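**Ebook build: anthology fails store check, contents out of order**

Status: closed
Product: Brurolley (ebook export)
Reported by: Cekisari production desk
Title affected: *The De Graaf House*, horror anthology, 24 stories

## Report

We are putting together the ebook of an anthology. The print files are done and went to the printer without trouble. The ebook export from Brurolley finishes with no errors, but the store's upload check rejects it with this message:

`Navigation order does not match reading order`

When we open the file on a tablet, three things are wrong:

- The contents page lists the stories in alphabetical order by author. They should be in the order the editor chose.
- Tapping the title of the last story opens the author notes.
- The introduction is missing from the contents page, although the text itself is in the book.

The same project exported fine in January, when it had fewer stories in it. We have exported it again on a second computer and got the same file.

## First reply from support

Thanks for the report. Please send the project file and the export log. Please also tell us:

1. Which version of Brurolley you are on.
2. Whether the stories were added one at a time or imported as a folder.
3. Whether any story has an illustration before its title.

## Reply from Cekisari

Version is current as of this morning. The first batch of stories was added one at a time. The later ones came in as a folder, because the editor sent them all together once the contracts were signed.

Two stories have an illustration before the title. One is a line drawing of a staircase, the other is a plain black page. The rest have a small ornament under the title, which is part of the book style.

Project file and log attached.

## What we found

The log shows two separate problems.

**Sort order.** Importing a folder switches the project to "sort by contributor". The setting applies to the whole book, so the stories added by hand were moved as well. The reading order in the text was kept, because it had been locked for print. The contents page was rebuilt from the sorted list, and the two no longer agreed. The store check was right to reject the file.

**Missing introduction.** The introduction is marked as "front matter, unlisted". In the print template this is fine, since the print contents page was typed by hand. The ebook contents page is made from the section list, and it skips anything unlisted.

The wrong link on the last story looked like part of the sort problem at first. After we put the order back by hand it was still wrong, so we kept looking.

## Steps to fix

Make a copy of the project before you start.

1. Open **Book > Sections** and set the sort to **Manual**.
2. Drag the stories back into the editor's order. If you have the Veltau proof, work from its contents page.
3. Select the introduction and change its type to **Front matter, listed**.
4. Go to the last story and open **Anchors**. You will see two anchors with the same name, one on the story title and one on the author notes. Rename the second one. Any name will do as long as it has no spaces.
5. Under **Export > Cache**, choose **Clear all**. Skipping this step brings the old contents page back.

 The bar should run to 100 percent and then disappear. With a project of this size it can take up to 3 minutes - leave the window open until it is done.

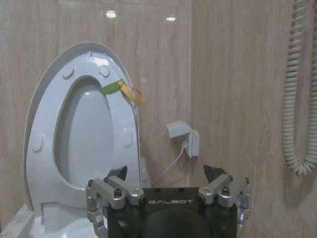
6. Export again as a reflowable ebook. Leave **Reuse last navigation** unchecked.
7. Open the new file on a tablet and tap every entry in the contents page, including the introduction and the author notes.
8. Upload to the store check.

## Result from Cekisari

Steps 1 to 4 went as described. On the first try the contents page came back in alphabetical order. We had left **Reuse last navigation** checked, since it is on by default. With it off, the order was correct.

The introduction now shows at the top of the list. The last story opens where it should. The store check passed.

One thing left over: the story with the black page before its title opens on the black page when tapped, and some readers may think the file is broken. Can the link go to the title instead?

## Second reply from support

Yes. Click in the title line of that story, choose **Set as section start**, and export again. The black page stays in the book for anyone reading straight through, but the contents entry will skip past it. You can do the same for the story with the staircase drawing, though most publishers leave a drawing as the start.

## Follow-up

Cekisari changed the black page story only. The new file passed the check and replaced the earlier upload.

Open on our side:

- Folder import should not change the sort setting of an existing project. Filed as a bug.
- Export should warn when two anchors share a name. Filed as a request, no date set.
- The help page on anthologies needs a note about listed and unlisted front matter.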